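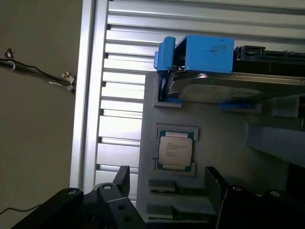
Moulin Hand Grain Mill

Item 804 | Cast iron body, stone burrs | In stock

If you've never tasted bread made from flour that was a wheat berry twenty minutes earlier, oh, you are in for a good weekend. The Moulin is the mill we use in our own kitchen behind the shop, and it's the one we hand to people when they come in saying they'd like to try fresh flour but don't want a big humming machine on the counter. It clamps to a table, you turn the crank, and flour comes out the front. The smell alone! Nutty and sweet and a little like a hayloft.

Gaspard Texier designed the first Moulin for his own bakery, where he wanted something small for testing new grains before he ran a full sack through the big stones. He's changed it a few times over the years. The current version has a longer crank handle (much easier on the shoulder), a wider hopper, and an adjustment ring with real clicks in it, so you can go from cracked wheat to fine flour and then find your cracked wheat setting again next time. The old ring just slid. Those of us who owned one marked our favorite spots with nail polish.

What it grinds

Hard and soft wheat, rye, spelt, einkorn, barley, oat groats, rice, millet, buckwheat, dried field corn. Popcorn works too, but take it in two passes, first coarse and then fine, or you'll be standing there leaning on the handle like you're trying to start a lawnmower.

Please don't put anything oily or damp through the stone burrs. That means no flax, no sesame, no coffee, no peanuts. The oil glazes the stone and then it stops cutting. If you'd like to do those, get the steel burr set (sold separately) and swap it in. It takes a few minutes and you don't need any tools besides the little wrench in the box.

How fine does it go?

Finer than you'd think for a hand mill. At click three we get a flour that makes a soft sandwich loaf with a nice even crumb. At click one it's good enough for pie crust if you sift out the larger bran, and the bran is lovely on top of muffins so you haven't lost anything. Click eight or nine is our breakfast porridge setting. Around click six is a very pleasing coarse rye that we use for crackers.

Your clicks may land a bit differently from ours. Each pair of stones has its own zero point, and setting it is the first thing the instruction sheet walks you through.

How long does it take?

A cup of hard wheat at a medium setting takes Marlina Liem, who runs our Friday baking class, a little under four minutes. She's had lots of practice. I take longer and I stop to stretch. For one loaf of bread I grind while the oven stone heats up and the coffee brews, and I've come to like it a great deal as a start to the morning. Kids will fight over the crank, at least for the first cup.

If you bake for a crowd every week, look at the Iltusau instead, our electric mill. It's louder and it costs more, but it will do a whole bag of grain in the time it takes to wash the dishes. 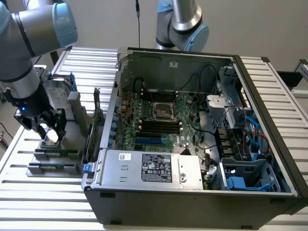 Clamping it down

The clamp opens wide enough for most kitchen tables and butcher block counters. It wants a straight edge with a flat underside. Tables with a deep apron can be tricky, so measure from the edge back to the apron before you order and check it against the clamp depth in the size chart. Slip the two cork pads in between the clamp and the wood. They keep the finish from getting scuffed and they also stop the mill from creeping when you're working hard on corn.

Don't want to clamp to your table at all? The Pramunik bench board is a heavy maple board with a lip on the front that hooks over the counter. Dewanti Mandagi makes them for us a few at a time and they do sell out, usually in May when people start thinking about wedding gifts. You can drop your email on the bench board page and we'll write to you when the next ones are ready.

Cleaning

Brush, don't wash. Water and stone burrs are not friends, and cast iron will rust if you look at it wrong. The mill comes with a stiff little brush that reaches down behind the rear stone. Every month or so, run a small handful of dry white rice through on a coarse setting and throw that flour away (or feed it to the chickens). If you put the mill away for the summer, loosen the adjustment ring first so the stones aren't pressed together.

The crank bushing likes a drop of food-grade mineral oil a couple of times a year. You'll know when. It squeaks.

In the box

Mill body with stone burrs fitted
Crank with beech handle
Hopper and hopper lid
Table clamp with two cork pads
Cleaning brush
Adjustment wrench
Instruction sheet with Suryani Lumenta's recipe for overnight spelt bread

Details

Hopper holds 700 grams of wheat
Flour drops into any bowl up to 235 mm across with the mill clamped at the table edge
Colors: cream, dark green, black
Burrs: stone (fitted), steel (optional)

What people have told us

"I bought it for cornmeal and now I grind everything. My pancakes have never been this good. I did have to get used to how fast fresh flour soaks up milk, so add a splash more than you normally would." Hafiz Hartono

"Sturdier than the one my grandmother had, and hers lasted forever. I wish the hopper lid fit a little tighter." A customer in our shop

We agree about the lid, by the way. A snugger one is being worked on and it will fit the mills already out there.

Shipping and spare parts

The mill is heavy, so it goes out in a double box with the crank packed separately under the cardboard tray. Check there before you write to say it's missing! Orders placed before noon usually leave the same day.

We keep every part on the shelf: stones, bushings, rings, handles, cork pads, even the wing screw for the clamp. Search the parts list by name or ask for parts sheet 1,338. For fit questions on older Moulins, send us a photo of the adjustment ring and we'll match it up.

Also in this range: Iltusau electric mill, Pramunik bench board, Dresevia flour sifter, steel burr set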